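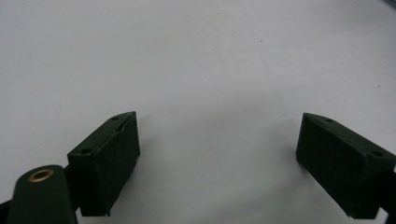 T. Motaung
Finishes and benches, Nirthorpe workshop

2018-11-04

Bench top, second finish. I love this color! Pale gray with a lot of white in it, properly matte, and the surface looks smooth right across. There's a faint mottling if you go looking for it, but I put that down to the soft light and I'm leaving it alone.

What went on: one coat of the Belard primer, then two of the Zistilach matte, 300 ml per coat. Left it 60 minutes between coats with the side door shut (dust!). Sanded by hand after the primer and again after the first coat, very lightly, wiped down with a barely damp cloth. The short roller was so much better than the long one, which left ridges all over the test board last time.

The top is 117 cm on the short side, so one loaded roller gets across and back before it starts to drag. Work front to back and don't go over the middle again once it's set up. I did on the test board and you can still find the spot.

It reads slightly brighter toward the middle and shades off gently at the sides. Same paint everywhere, so don't anybody touch it up.

Really pleased with how dark things stand out on it. The old varnish threw glare back at you and small black parts just vanished.

Still to do:
- front edge, one more coat
- 200 ml left in the can, label it and put it on the paint shelf
- felt pads under the vise before it goes back
- no solvent on this top please, soapy water only until I've tried a scrap

Want to do the long bench next, same recipe.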